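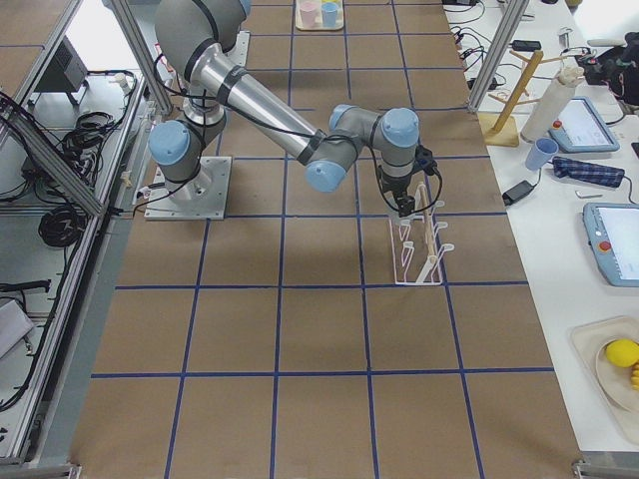 Open Day at the Dromar Robot Lab, Walley: My Gallery

Okay, so I finally got to go! I've been walking past the Dromar building on my way to the bakery for years, and every October they put a sign out by the bike racks saying OPEN DAY, ALL WELCOME, and every October I'm out of town. This time I was home, the weather was gross, and I had a free afternoon. In I went.

If you don't know Walley, the lab is at the far end of Cosgrove, past the tire place, in what used to be a carpet warehouse. Parking is behind the building. The front lot fills up early, and the guy in the orange vest will send you around whether you like it or not. Doors opened at 2 and I got there right on the dot, which turned out to be a good call. By the time I left, the line for the main room was back past the coat hooks.

They take you in by groups. Mine was 19 people, a lot of them kids with parents, plus a pair of retired machinists who asked way better questions than I did. You get a sticker, you get a short talk about keeping your hands to yourself, and then you're through the double doors and standing in front of the real thing.

The project they were showing is called Gendelum. As far as I understood it (I sell window blinds for a living, bear with me), the idea is to get robot arms working with ordinary stuff from around the house. Cups, plates, dish racks, that kind of thing. I was expecting car parts and sparks, I guess? Instead it looked a bit like somebody was halfway through moving into a new kitchen. There was a wooden mug tree, a roll of paper towels on its stand, a plaid cloth, even a lemon on a plate. I have that exact style of dish rack at home, white wire, and mine has never once had a robot arm over it holding a wooden stick between the prongs.

The arm itself is a handsome thing, I have to say. Gray and silver with light blue caps on the joints, and much bigger than it looks on their flyer. One of the kids in front of me wanted to know if it could do homework. The answer was a very patient no.

What I liked best about the day was that they let you stand there and look for as long as your group had the room. We had a good long stretch before the next bunch came in. There was a bench along the back wall for people who needed to sit, and the staff wandered over and chatted if you seemed curious. I asked about the control pads, the light blue ones with the screen and the red button. They're called teach pendants, and the red one is the emergency stop. I did not get to press it. I did ask.

The view from down by the gripper 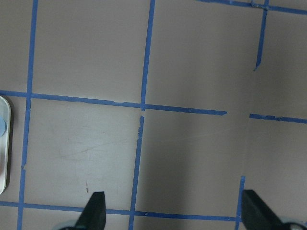
I've been taping things at work for a long time, so naturally I had opinions about the tape. When I'm laying out a big order I mark up the cutting table in squares, and I know how fast a line gets chewed up once you start sliding things over it. I felt right at home looking at their blue tape, with its nicks and torn spots and a couple of strips that just quit before they get to the next one. My boss would make me redo it! But a grid is a grid, and my own table has looked worse than that by the end of a busy month. The part I can't get over is seeing it from straight above with those two black fingers poking in at the bottom. It's such a strange way to look at a tabletop.

I went back out to the lobby after that for cider and a donut. They had two kinds, plain and cinnamon, and the cinnamon ran out while I was in line (of course it did). There was a table of handouts too. I took the one with the building map, because I wanted to see what was upstairs, and it's mostly offices. There's a room marked "quiet room" that I'd like to have at my job.

A few things if you're thinking of going next year:

It's free, but there's a donation jar for the school science club, so bring some small bills.

Strollers are fine in the lobby and have to be parked there before you go into the main room.

The last group goes in at 4, and they mean it. I saw a family turned away at five past and felt terrible for them.

Wear a sweater. That warehouse holds the cold like you wouldn't believe, and I kept my coat zipped the entire time.

I've got a few more from the lobby and the parking lot, mostly of the donuts, and I'll add them once I find the cable for my old laptop. If you were in my group and got a good one of the whole room, leave me a comment, I'd love to see it!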